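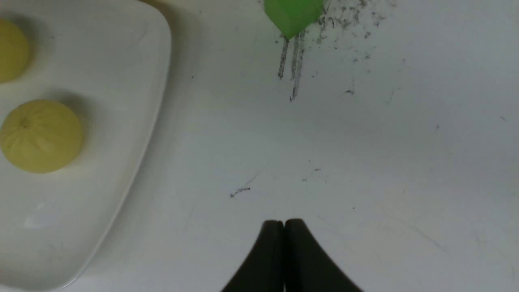
# Clatthorpe food skills centre opens its robot bench, and shares the budget behind it

The Enatach Centre in Clatthorpe has bought its first pair of robot arms, and in June it will publish the full spending plan so that other small training kitchens can use it when they draw up their own.

The project, named Negussie, came in at £2,569 for this first stage against a limit of £3,000. That covers the arms, the cameras, the cabling and a set of spare fingers. A further £1,172 has been set aside for the second stage, which will pay for a sturdier bench and a year of replacement parts.

"I've wanted to do this for ages and I'm thrilled we managed it on the money we had," said Fasil Gudeta, who leads the project. "We spent a whole winter on the shopping list - what to buy new, what to buy later, what we could do without. I hope people pinch it and improve it."

## Starting with the steamer

The team chose steamed buns as the first job to plan around. Placing buns in a bamboo steamer and moving them to a plate is everyday work for the centre's trainees, and it asks a lot of a gripper: the buns are round, the basket has a raised rim and the lid has to go somewhere. A small green cube shares the table with the steamer and gives the arm a plain, square shape to work with as well.

Writing the job down before asking for prices changed the order a good deal. An early draft had one costly arm and a single overhead camera. The final one has two cheaper arms with a close-up view from the gripper, and leaves out a motorised table that would have swallowed most of the budget.

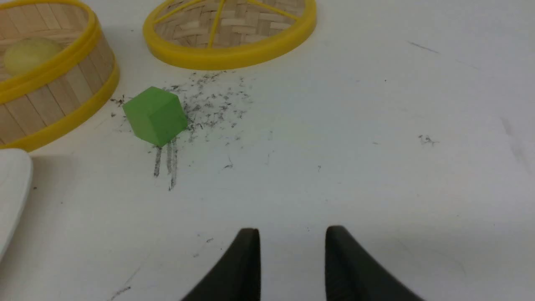 ## What the plan includes

The published plan will set out:

- the price of each item, with delivery shown separately
- the parts likely to wear first, and what replacing them costs
- staff hours for setting up, which the first draft left out altogether
- a list of things the centre decided to put off until next year

Suppliers' quotes were compared by Zarndale, a local buying advice service, which also suggested keeping spares in the first order. "Fingers and cables are the things you'll be glad to have in a drawer," said Gudeta.

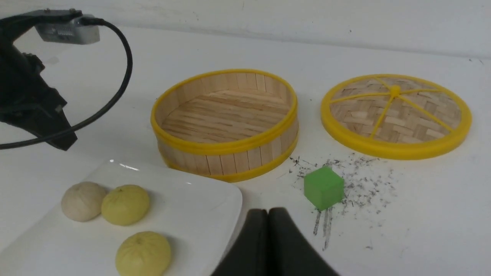 *The bamboo steamer, its lid and a plate of buns on the Negussie bench at the Enatach Centre, Clatthorpe.*

Training kitchens, colleges and community food projects can ask for a copy of the plan now and will be sent it on the day it comes out. Visits to the bench can be arranged through the centre's front desk, with morning slots from 10am.

**Notes to editors**

The Enatach Centre teaches cooking and kitchen skills to adults in Clatthorpe. Fasil Gudeta is available for interview. The second stage of Negussie will go ahead once the first-stage costs have been published.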